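Category: Opinion / Standards & Measurement

The case for printing the tolerance on the label

September 25, 2020

Most consumer goods carry a nominal dimension and nothing else. A shelf is sold as 400 mm deep, a drawer insert as 37 mm high, a bottle as 500 ml. The buyer is expected to treat the figure as exact. The maker knows it isn't, holds a drawing that says by how much, and keeps that drawing in a cabinet. My argument is that the plus-or-minus value belongs on the label next to the nominal.

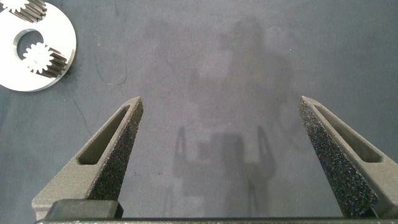
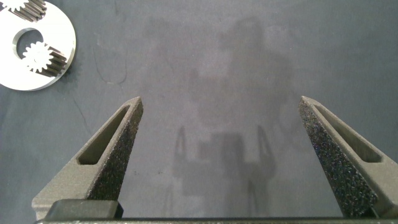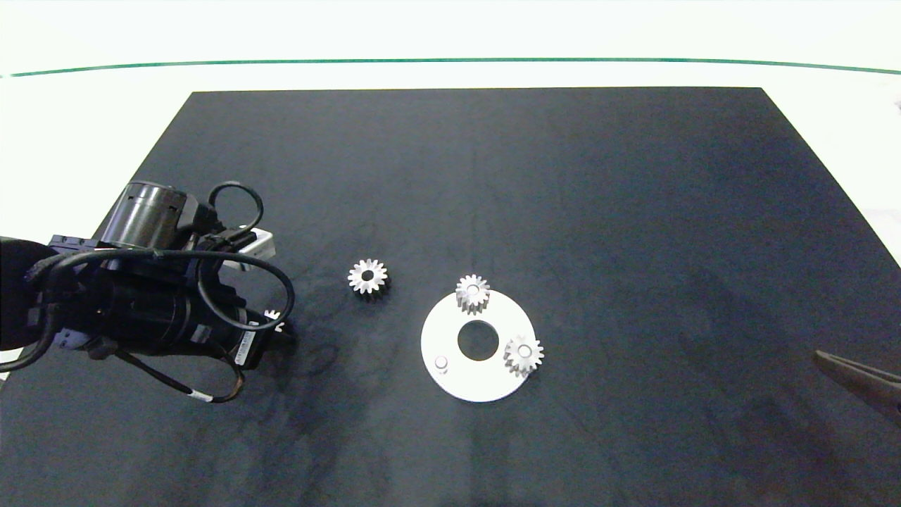
A nominal value is a target. It says where the process was aimed. The tolerance says how far from the target a part may land and still be shipped. Leaving the second number off the package removes the half of the specification that decides whether two things will fit together.

Consider a shelf bought to go between two fixed walls. If the opening measures 400 mm and the shelf is sold as 400 mm, the buyer has no way of knowing whether the maker's range sits above the nominal, below it, or on both sides. All three conventions are in use. Plandalano, which makes closet fittings, holds its shelves to a range that runs only downward, so that a shelf is never larger than stated. Sabbagh centers its range on the nominal. Both practices are sound engineering. Both packages show the same figure, and a buyer who swaps one brand for the other may end up sanding an edge.

The usual objection is cost. I don't find it strong. The tolerance already exists, since no factory can accept or reject parts without one, and inspection is already paid for. What remains is ink and a revision to the label artwork. Flastau made this change to its storage line in May and, as far as I can tell from the catalog, did not raise its prices.

A better objection is that people will misread the number. Some will take a wide tolerance as a sign of poor work, when a wide tolerance on a non-mating face is simply correct practice. A garden stake does not need the precision of a drawer slide. I accept that there will be a period of confusion. There was confusion over energy ratings as well, and shoppers learned to read those well enough to use them.

The third objection concerns materials that move. A board cut to size in a dry shop will be wider across the grain in a humid house, and a tolerance taken at the factory says nothing about that. This is true, and the label should state the condition at which the measurement was made. One line of small type would cover it. Mitlow already prints a humidity figure on the underside of its cutting boards, where it does little good to anyone standing in a store.

I would start with fixed-fit goods only: shelves, inserts, blinds, replacement panels, filters. These are the products most often returned for size, and the ones where the missing number does the most damage. The last window blind I ordered was 59 inches by the label and would not enter a 59-inch recess. The retailer took it back without argument – the item was, the clerk told me, within spec. I asked what the spec was. It was not something the store had been given.

Recent in this section
Why your kitchen scale drifts
Two kinds of cup, one recipe
Reading a tape measure past the hook
Thread sizes and the hardware aisle
Shrinkage allowances in ready-made curtains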